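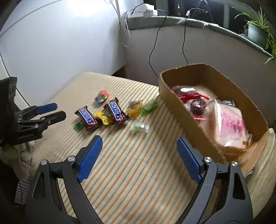 Small candies on a striped cushion

Re: [smallpress] short run or print on demand for a first book?
From: Siyabonga Baloyi
To: smallpress list

Khanyisile Nkuna wrote:

> Hello everyone,
>
> I've been reading the list since May and this is my first post, so please be kind if it has all been covered before. I did look in the archive but got lost in the long thread about fonts.
>
> My book is a memoir of the years my mother and I ran a dressmaking shop in Mokoena. It's 209 pages in the current layout, black and white inside, with a color cover. I had it edited by a friend of a friend who used to work on a newspaper, and I've done the page layout myself in Somametti, which I taught myself over the winter with a good deal of swearing.
>
> I have a quote from Trekenico for 300 paperbacks at $1679, delivered to my door. The other choice is to put it up with Arkari, who print each copy as it's ordered and take their cut. I wouldn't have to pay anything up front, but I'd make very little on each one.
>
> My questions are:
>
> 1. Is 300 a silly number for a first book by someone with no following?
> 2. Should I ask for a proof, and is it worth paying extra for a printed one?
> 3. Do I have to decide the cover price before I get the barcode made?
> 4. My brother says I need an index. Do I need an index?
>
> I'd like to have copies in hand for a family gathering, but I'm not going to rush it if it isn't ready.
>
> Thank you all,
> Khanyisile

Hello Khanyisile, and welcome! The font thread has eaten better people than you, so don't feel bad about it. I'm very glad you decided to post. A dressmaking shop sounds like just the sort of book I'd pick up off a table, and I mean that, so please let the list know when it's out.

I've put out four books of my own by now (two of local history, one of my father's letters, and one on keeping bees that I would rather not talk about) and I've done it both ways, so let me go through your questions. I'm going to ramble a bit, and others should jump in where I've got it wrong.

1. The number

No, 300 isn't silly, but it may be more than you need. What I'd do is sit down with a pencil and write out the names of people who will buy the book or be given it. Real names, please, and leave "people who like memoirs" off the sheet. Put down family, old customers of the shop, neighbors, the library, the church if you have one, anybody you've already told about it who said "ooh, let me know." Then cross out a third of them. I love my friends dearly and a third of them have never bought a book of mine, and one or two have told me to my face how much they're looking forward to it, several years running.

If what's left on the sheet comes to half the print run or better, go ahead and order the lot. The rest will trickle out over a couple of years at fairs and talks and by mail. If it's a good deal less than half, ask Trekenico what a smaller run would cost. The price per copy will go up, and it'll look like a bad deal when you put the two side by side, but the thing I had to learn with the bee book is that a copy sitting in your hallway cost you every cent of what you paid for it. I had boxes of that book under the stairs for so long that my wife put a cloth over them and stood a lamp on top. They're still there. It's quite a nice lamp.

On your figures, $1679 for 300 comes to just under $5.60 a copy, and with delivery in the price I think that's fair for a book of 209 pages. Do ask what paper they're quoting on. My first quote was on a very thin white stock and you could read page six through page five. Cream paper of a decent weight is kinder to the eyes in a book that is all reading, and the difference in cost was smaller than I'd feared. Ask them to mail you a finished book on the same paper, any title at all, and leave it lying around the house for a few days. Bend it, read it in bed, see if the cover curls.

One small thing about the page count. Printers work in sheets, so your book will end up with an even number of pages whatever you do, and probably a few blanks at the back. Ask them what the final count will be before you finish the cover, because the width of the spine hangs on it. I once did a lovely spine for a book that turned out eight pages longer than I'd planned for, and the title slid around the corner onto the front like it was trying to leave.

As for Arkari, I wouldn't see it as one or the other. Lots of people on this list do a short run for the sales they can make in person and then put the book up for ordering singly so that a cousin overseas can get one without you standing in line at the post office. The two copies won't match exactly. The color on the cover will be a little off and the trim may differ by a hair. In all these years I've had one person notice, and he was a retired printer who was very happy to have noticed.

Read the terms before you sign up for anything, though, especially what it costs to change a file after it's gone live. You will want to change a file. I found my own name spelled wrong on a copyright page.

2. Proofs

Yes, yes, yes. Please pay for the printed one. I know it's more money and another week or two of waiting, right at the point when you're sick of the sight of the thing. But a book on the screen and a book in the hand are such different animals! On paper you'll see that the inside margin is too tight and the words are diving into the fold, or that the chapter headings looked handsome at your desk and shout at you on the page. You'll also find mistakes that you and your editor and your brother all read straight past.

When it comes, don't read it from the front like a reader. Do one pass only for page numbers and running heads. Do another only for the first and last lines of every page. Check the contents page against the real pages with a ruler in your hand. Then give it to somebody who hasn't read a word of it, hand them a packet of sticky notes, and go out for the day so that you aren't hovering.

And do one more pass for the names of people and places. It's a memoir, and there are folks in Mokoena who will open it, look for their own family, and shut it again. Let them find it spelled right.

3. Price and barcode

You can have a barcode with the price in it or without. I leave the price out, and I've been glad of it, as I've changed my mind on the price of every book I've made. Some shops like to see it there, so ring one or two near you and ask. They're usually pleased to be asked.

Do settle the price in your own mind before you go to print, all the same. Shops will want a good slice of it, often 40 percent, so work the sum through from their end. Suppose you put $20 on the book. The shop keeps $8, you get $12, and after the printing you're left with a bit over six dollars to cover your gas, your envelopes, and the copies you give away. Sold from your own hand at a fair, you keep a good deal more. I think 20 would be on the high side for a paperback that size, but you know your readers and I don't, and people will pay more than you'd think for a book about a place they come from. I undercharged for the first one and never heard a single person thank me for it.

4. The index

Oh, this one always starts a fight here. For a straight history I'd say yes every time. For a memoir you can do without, and most do. But (and I'm sorry to be taking your brother's side when I've never met him) if your book is full of customers and streets and families, a plain index of names at the back is a kindness and it sells copies. I've stood at my table and watched people pick up the history, go straight to the index, find Grandpa, and get out their wallet. No amount of fine writing has ever done that for me.

If you do it, do it last, after the pages are final and nothing is going to move. I made mine with index cards on the kitchen table the first time. I believe Somametti has some sort of tool for it, though I don't use it myself, so perhaps one of the people who does could say whether it's any good. I'd guess a names-only index for a book your size would take you a long weekend. It'll add a few pages, so it goes back to what I said on the spine.

Last, the family gathering. I'm glad you aren't letting it push you. If the date is close and the book isn't ready, bring the proof, and a notebook for people to put their names in if they want a copy. I did that with my father's letters. We passed the one copy from chair to chair all Sunday afternoon, and an aunt of mine caught a wrong date in it that would have bothered me to my grave. I took orders for more than I'd expected, too, which paid for the better paper.

Do write back and tell us which way you go. And if you'd like a second pair of eyes on the quote, send it to me off the list and I'll gladly go over it with you. I can't promise to be quick, as I've got the next one at the layout stage myself and the footnotes have started wandering.

Warm wishes,
Siyabonga

P.S. Ask Trekenico how many copies they pack to a box and what a box weighs. Mine came on a pallet, left at the end of the drive, and it was starting to rain.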